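Shed and side gate check, with my notes as I go

I do this one every September before the evenings draw in, and again in spring if I remember. It started life as a half-page list from the allotment association and has grown every year since, mostly because of things going wrong. Tick, cross or scribble as you please. My comments are under each item, and they're about our plot, so yours will differ.

1. Path up to the gate clear and level
OK. I lifted the one slab that used to rock and packed sand under it. The brambles from next door are creeping through again and I've cut them back to the fence line. They'll be back by spring, they always are!

2. Gate posts solid
Hinge post is fine. Latch post has a bit of give if you really lean on it, same as last year, so I've put a pencil mark on the fence next to it and I'll see if it moves over the winter. If it does I'll have to dig it out and reset it, and I'm not looking forward to that one bit.

3. Hinges and screws
Bottom hinge had two loose screws. I tightened one and the other just went round and round, so I took it out, pushed in a couple of matchsticks with wood glue and put it back the next morning. Holding nicely. Top hinge got a squirt of oil and has stopped its squealing (my neighbour will be pleased, I go up there early).

4. Hasp and staple
Bolts go right through on the gate one, with the nuts on the inside, as it should be. The shed hasp was only ever screwed on from the front, which means anyone with a screwdriver could have the whole lot off in a minute, lock and all. Marked as a FAIL. I've bought coach bolts from Frade and I'll fit them this month. Please go and look at yours, it's such a common one.

5. Padlocks
Right, this is where I spend most of my time, so bear with me.

I take every padlock off and work it in my hands before it goes back up. Does the key go all the way in without a wiggle? Does it turn smoothly? Does the shackle spring up by itself or do you have to tug it? Then I close it and give it a good hard pull, and you'd be surprised how often an old one looks shut and isn't. I also turn the key a few times and feel for grit.

Outdoor locks with a plastic jacket are what I'd go for, and a loud colour helps if you're as good as I am at putting things down in long grass. A coated shackle is kinder to the paint on the gate too. The part I check most carefully is the little rubber flap that covers the keyhole. People leave it hanging open after they've locked up and then wonder why the thing seizes in January. 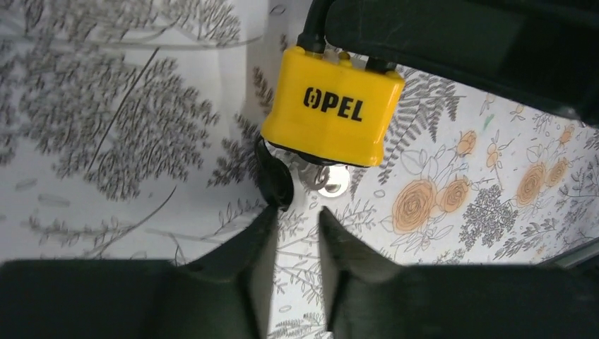
So the flap gets pressed back over once the key is out, every time, and I've been nagging the family about it all year. While it's open, look at the rubber itself. If it's cracked where it bends, or it won't stay put when you push it home, the rain will get in sooner or later. I don't know of anywhere that sells the flap on its own, so a bad one goes down as "replace lock before winter" on my sheet.

For the inside of the lock I use a dry graphite powder. I used to use ordinary oil and it was lovely for a month and then horrible, all the dust off the path stuck to it. A tiny puff in the keyhole, key in and out a few times, wipe the key on a rag. Done.

Result this time: gate lock passes. Shed lock passes but it's stiff, so I've given it the powder and I'll try it again in a fortnight. The old brass one on the water butt cupboard is a fail and has gone in the scrap tin.

6. Keys
Two keys for each lock, one on my ring and a spare at home in the kitchen drawer. NEVER leave the key in the lock while you're off weeding, I know it's tempting. I did it once, went home without thinking and had to cycle back in the dark feeling very silly.

Ruby-Lee Dunstan on plot 46 has a spare for our gate in case of burst pipes or escaped dogs, and I have one of hers. We swap a quick message each autumn to make sure we can both still find them. I could. She found hers in a welly.

7. Shed door and frame
Door's dropped a touch and catches at the bottom corner. I planed off a sliver and it shuts without a kick now. Frame is sound all the way round when I prod it with a screwdriver, apart from a soft patch by the sill the size of a thumbprint. Dug out, filled, painted over.

8. Window
Putty's gone crumbly on the weather side. The glass isn't rattling yet. I've hung an old feed sack over the inside so you can't see the tools from the path.

9. Tools put away safely
Fork and spade hung up, tines to the wall. Shears closed and strapped. The rake was on the floor, teeth up, and I'd like to blame somebody else but I was the last one in. Hung up.

10. Liquids and powders
Everything with a lid on and a label I can read, top shelf. One jar had no label at all, so it's gone in a box by itself for the next trip to the tip.

11. Light and alarm
The battery light over the door works. The shed alarm chirped when I pressed the test button but it sounded a bit feeble, so new batteries in and now it's loud enough to send the pigeons up.

Still to do
Coach bolts on the shed hasp.
Try the shed lock again in a fortnight.
New lock for the water butt cupboard.
Putty, on a dry weekend.
Look at the pencil mark by the latch post after the first big wind.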